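Search this book Go

Chapter 8
Pearls and the Stringing of Necklaces

A pearl is different from the other gems because it needs no cutting. When the shell is opened the pearl has already its shape and its shine, and the work of the jeweler begins with sorting. In this chapter we will study how pearls are matched, how the drill hole is made, and how a strand is knotted on silk so that it hangs softly on the neck. The student who has finished the chapters on beads and on clasps will find here many things familiar.

In the trade we speak of two large groups, the saltwater pearls and the freshwater pearls. Both can be natural or cultured. Nearly all the pearls which come to a small workshop today are cultured, and this word must be written on the label when they are sold. A cultured pearl is a real pearl. It was started by the hand of a person, but the layers were made by the animal. The imitation pearl is another matter, and we treat it in the last section together with glass beads.

The shine of a pearl is called luster. It is the first quality to examine. Put the pearls on a gray or white cloth near a window in the morning, and look how sharp is the reflection of the window on each one. If the edges of the reflection are clear, the luster is high. Color comes after, then surface, then shape. Size is the easiest to judge and beginners give it too much importance.

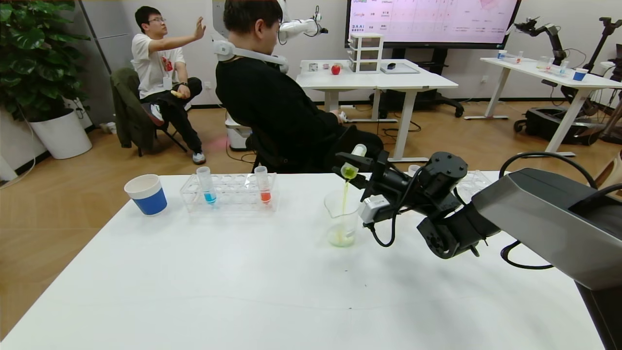 Chapter text by Tamunoemi Oyelaran
Exercises revised by Aileen Cabanatuan

Matching is slow work. For the sample strand of this book, which we call the Lasten strand, 95 pearls were chosen from a lot of 2730. The workshop of Onuoha, where the author learned, gave this task always to two people, and the second one was not allowed to see the choice of the first before finishing. Where the two did not agree, the pearl went back to the lot. Efe Nnaji, my teacher there, kept the rejected pearls in tins and made earrings from them, for a pair is much easier to match than a necklace.

For the knotting we use silk thread and not nylon in most cases. Silk is soft, it fills the hole well and the knot closes tightly against the pearl. It also becomes weak with time, and a necklace which is worn often should be strung again every year. A customer in February will bring the necklace she wore at all the winter parties, and the thread near the clasp will be gray and stretched. Show her the thread before you cut it.

The knot between two pearls has two purposes. If the thread breaks, only one pearl is lost. Also the pearls do not rub one against the other, and their surface stays good for longer. Practice first with cheap glass beads. In the Pleltudier course the students tie 15 knots in a row, and the teacher pulls the thread and looks for gaps.

Terms you will need in this chapter: nacre, luster, strand, graduated, choker, French wire, half-drilled.

8.1 The parts of a pearl

Every pearl is built from nacre, the same material which covers the inside of the shell. It is laid down in very thin layers. Because nacre is soft, it can be scratched by a ring or by dust, and it is harmed by perfume and by vinegar. Pearls should be put on last, after the hair and the perfume are finished, and wiped with a soft cloth in the evening.

Odside Textbooks | Contact the editors | Copyright Odside, all rights reserved | Back to top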